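Simulated gripper keeps shoving the die sideways

Posted by Ewurabena Mensah, 2021-11-16

Hi all! I'm building a small two-finger arm at home, and before I print the final fingers I'm testing the grasp in simulation. The job is to pick up one die and set it down again. My script stops the hand over the cube, fingers open, then closes both at the same speed. Out of 126 tries, 12 ended with the die pushed along the wood and no grip at all. I'm having a blast with this – but I'd love to get that number down!

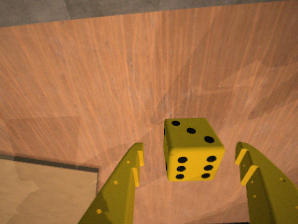

Wrist view before closing, six facing the camera.

The gap on the left looks a bit wider than the one on the right. Is that enough to matter?

Kurell

Yes, it matters! The right finger lands first and pushes until the left one catches up. I had the same thing on my Clilow arm in July. Find the center of the cube in the wrist view, shift the hand until the gaps match, then close slowly. Also check your pad friction – mine was set way too low, and fixing both got me through 3000 runs with 2 drops. Such a good feeling. Please post your numbers when you rerun it!

Yakubu

try a heavier die

Stolmont

What Kurell said. Check the hand's rotation too, so the pads meet the sides of the cube flat. Fun project!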